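Workbench > Notes from the back room > The one with the power strip

Last updated: Fri 20 March

I have now spent more of my adult life plugging things in than I have spent on holiday, and until this month I'd have told you I was good at it.

Some background for anyone who has wandered in from the soldering posts. There are four of us on Loltby, a project with the modest aim of getting a robot arm to do the boring bits of setting up a desk: put the plug in the socket, press the switch, move the cable out of the way, go away quietly. The arm learns by copying. One of us takes a hand-held gripper with a camera on it, does the job over and over, and the arm is later shown what we did. The gripper is called Wingate. I didn't name it and I've stopped asking.

The task for this batch was the power strip. Squeeze the gripper, pick up the white cable, lay it somewhere else, let go, press a button on the strip, open the fingers, start again. A hundred goes makes a batch. Subbarao Pinto can do a batch before lunch and still be pleasant. I can do a batch in a day and shouldn't be spoken to afterwards.

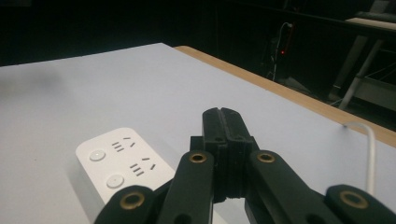 Batch three went wrong at go 43, and it went wrong so politely that we missed it. I squeezed, the fingers closed, I pressed my button, I opened my hand, and the fingers opened too, but a hair late. You know how a lift door sometimes thinks about it? That. I put it down to my own thumb. I'm not proud of my thumb.

By go 60-something I was pulling against the thing to get it to let go of the cable, and by the end of the batch I had a sore wrist and a vague grudge. I wrote "grip a bit sticky" in the log and went home. Remember that line, it comes up again, mostly when Revathi Kurup wants to make me feel small.

The next morning Revathi ran the new batch through training and put the result on the arm. She is our sensible one. She set it off at low speed with the strip unplugged from the wall, as she always does, while the rest of us stood around holding mugs and looking like management.

The arm reached down, took hold of the cable beautifully, carried it across the table, and kept hold of it. It was supposed to open. It hung there for a moment. Then it did exactly what I had done in the last forty-odd goes of the batch, and gave the cable a good hard tug. The cable was threaded under the strip at the time, so the strip came too. It travelled a fair way along the table before Revathi hit the stop button, and the arm froze with the cable in its fist like a toddler who's been told we're leaving the park.

Nothing broke. Nobody was hurt. There was a silence, and then Nithin Marar said, "Well, it's learnt something."

We got the log out. There was my note. There was a further silence.

What had gone wrong with Wingate was dull, as these things usually are. The links that carry the fingers turn on brass bushings pressed into black plastic, and one of them had crept out of its seat. It hadn't gone far, just enough to rub on the part next door, and only when the hand closed all the way, so the fingers went in nicely and came out under protest. Nithin found it by taking the whole gripper to bits on a tea towel. He then found that the hole had gone ever so slightly oval, and said a word I won't put on a page my mother reads.

So we printed a new link. Then we printed another new link, the first one having come out with a corner lifted like stale bread. The bushing went in with a drop of glue this time and a scribbled paint line across the join, so that if it turns or creeps again the line breaks and even I can see it. I gather this is what grown-up engineers do as a matter of course. Vignesh Kurup (Revathi's brother, does our printing, charges us in biscuits) had suggested it in December. We'd all agreed it was a very good idea.

The bushing isn't really the part that bothers me, though. Bushings wear. What bothers me is that the arm had nothing wrong with it at all. Every motor was fine and every safety limit was where we'd set it. The tug was well inside the force limit, as it was a perfectly ordinary tug, the sort you'd give a duvet. It had simply been shown, dozens of times, by a person it had every reason to trust, that when you've finished with a cable you yank it.

And the strip was only unplugged because Revathi is Revathi. I went back over my own test runs from the winter and I'd left it live for most of them. Cable under tension, plug half out of a live socket, metal bits on the gripper. I didn't sleep brilliantly on that one.

We had a meeting. I hate meetings, but I'd earned this one. We came out of it with some new rules, now taped to the cupboard in Nithin's capitals:

STRIP UNPLUGGED FROM WALL, ALWAYS. YES YOU TOO.
OPEN AND SHUT THE GRIPPER 20 TIMES BEFORE A BATCH. LOOK AT THE PAINT.
IF IT FEELS WRONG, STOP. DON'T WRITE "A BIT STICKY" AND CARRY ON.
CABLES NEVER GO UNDER ANYTHING.

The third is aimed at one person. I've asked if it could be worded more generally and been told no.

We also had to decide what to do with the bad batch. I was for binning the lot, mainly so I'd never have to look at it again. Revathi wanted to keep the first 42 goes, which were fine, and she won by being right. Then she sat and went through the others one by one to see when the yanking started. She says you can watch it happen. I get a little rougher each time, and a little quicker, and by the last few I'm wrestling the thing. I've seen four of the clips and that was plenty. It's like hearing your own voice on an answering machine, if your voice was also pulling a power strip off a table.

She threw out 36 of them in the end. The rest of the late ones she thought were clean enough to use, where I'd happened not to close my hand all the way. I take what credit I can.

After that it was just a matter of doing it again. New link, new glue, same table, same cable, same me.

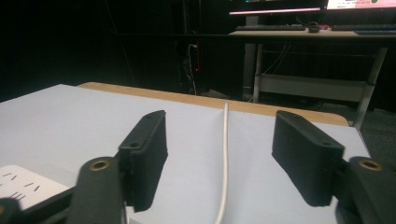

Fingers open, cable between them, strip tucked in the corner.

I went slowly. I did my twenty squeezes and looked at the paint line like a man reading a thermometer. I let go of the cable the way you'd put down a sleeping cat. Subbarao wandered over at one point and asked if I was feeling all right, and I told him I was demonstrating gentleness, and he went off again.

The arm has had the new batch for a few days. It opens its hand now. It also pauses over the cable for a second or so before it lets go, a sort of respectful hover, and we couldn't work out where that had come from until Revathi pulled up the clips. It's me, checking the paint line. Every single time, all the way through the batch.

She wants to know whether I'd like to record it a third time. I've said I'll think about it after the weekend.

Rogério Bragança wrote in after the last post to ask whether the files for the links are going up. They are, once I've fixed the bushing seat, so please don't print the old one. If you've already printed the old one, take it apart and look at the hole.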